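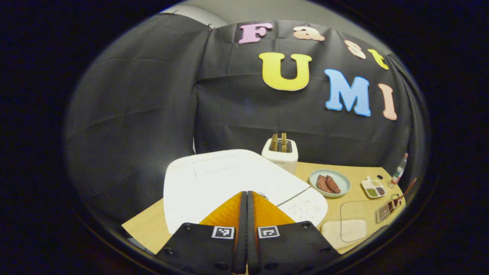
Page last changed: November, 13:46

cabaret-tech list archive
[Previous in thread] [Next in thread] [Thread index]

Subject: Re: Track playback and vocal mic levels with mixed bills
From: Sze-wing Tsao
To: cabaret-tech

Replies inline. I run sound and lights at the Flistusitz, which has a thrust stage, a low ceiling and a bar along the left wall, so adjust for your own room.

> We have moved from one headliner a night to a mixed bill, usually
> three or four acts with a host between them. Some lip sync, some
> sing live to tracks, and the host does both. The problem is level.
> The first live number after a lip sync always sounds thin, and by
> the time I have the vocal sitting over the track the verse is gone.
> I am running everything on one stereo channel from a laptop into
> the Ernell.

The thin sound comes from using one channel for two kinds of file. A lip sync mix is a finished master with the lead vocal in it. A backing track has a hole where the vocal goes, and many of the ones performers buy are mastered just as loud, so the hole gets filled with guitars and keyboards. If you set the fader by the first kind, the second kind will sit on top of a live voice.

Split them. On the Ernell, take the laptop output into a stereo pair and then patch the same source to a second pair. Label one SYNC and the other LIVE. On LIVE, cut a few dB in the upper mids, where the voice needs to be understood, with a wide curve. Leave SYNC flat apart from whatever low cut your subs need. Mute whichever one is not in use and store the mutes in the scene for each act. Both pairs carry the same audio, so if the two are open together you get a jump in level. Put them in a mute group that cannot open both, or be careful.

If you have the spare outputs on your interface, sending the two kinds of file out of separate outputs is cleaner. We did it the first way for a year before buying a larger interface and had no trouble other than the one above.

> Performers send files in every format and at every level. I try to
> get them to send early but most arrive at the door with a phone.

We refuse the phone as a playback device but accept it as a way of handing over the file. The booking sheet says tracks are due by noon. Anything after that is loaded but not level matched, and the performer is told so. That moved most of the late ones forward.

For matching I run a loudness scan on the whole folder and write the gain offset into the cue, leaving the file itself alone. Do not normalize to peak. Peak tells you very little about how loud a disco edit will be next to a piano ballad. Also listen to the first and last 30 seconds of everything. Many lip sync mixes are spliced together from film dialogue and several songs, and the dialogue can be far quieter than the music. If the spoken section carries the joke, it has to be brought up by hand, as a fade in the cue or by riding the fader. Ask the act where the joke is.

Name the files by running order, then act, then title. When the order changes, and it will, rename the cues in the playback program and leave the files where they are.

> The host uses a handheld and passes it to whoever sings next. Is
> there any reason not to do that?

Several. The host's gain is set for speech and for someone who holds the grille a hand's width away. The singer gets right up to it. You then have to bring down the preamp, change the EQ and add reverb during the applause. Leave the host on one mic and give the singers another, on its own channel with its own settings. Put colored tape on the base of each. The host announces, walks off with the host mic, and the singer comes on already holding theirs.

With two handhelds you also have a spare. If one drops out, open the other and walk it up.

For the singers' channel we use a low cut set fairly high, a gentle compressor, and a short plate reverb that returns on its own fader. The reverb goes out whenever anyone talks. Some acts talk between every line, so keep a finger on it.

> Feedback: the runway puts them in front of the PA for half the
> number. I have been pulling down the whole vocal when they walk.

Ring out the mic from the end of the runway, with the wedges on, before the doors open. Our worst spot is one table short of the end, where the singer is on axis with the left speaker. Two narrow notches on the vocal group fixed most of it. Past that point I pull the vocal back by 2 dB, which the audience cannot pick out, and it is enough to stay stable. Large headdresses and hats change the result because the brim throws sound back at the mic. If an act wears one, soundcheck with it on. A few will not want to, for fair reasons, in which case leave yourself more margin.

> Also considering the Zirnel packs for anyone who dances. Any
> experience?

We own four. Range is fine in our room. The belt clip does not hold on a corset or on anything sequined, so we use an elastic pouch worn under the costume at the small of the back. Padding and tights go on over the cable, and that means the performer has to be wired before they are fully dressed. Allow for that in the call time. Headset booms and large wigs do not get along. Tape the boom at the cheek and again behind the ear, and run the cable down inside the wig line if the performer agrees. Ask before touching anything.

Put fresh batteries in at the start of the evening and again at the interval if the second half is long.

> Last thing. My lighting is a Dalen with a sound-to-light mode and
> I have been leaving it on that. Is it worth programming properly?

Yes, but keep it small. I have 13 looks on ours and most nights use fewer than half of them. Build a clean warm front wash first and get it right on skin, because heavy makeup under saturated blue front light loses all of its contouring. Keep color to the back and sides. Have one tight spot for ballads, one full stage look for finales, and a host look you can reach without taking your eyes off the stage. A blackout on its own button is needed for reveals, and the act will tell you the word or beat it lands on. Sound-to-light can stay on the rear fixtures during dance numbers.

I can send the Ernell scene file to anyone on the same firmware. The channel list is on page 46 of our venue pack, which is in the list's files area under Flistusitz.

Sze-wing

--
cabaret-tech: sound, light and stage for small rooms
To leave the list, send a blank message with "unsubscribe" as the subject.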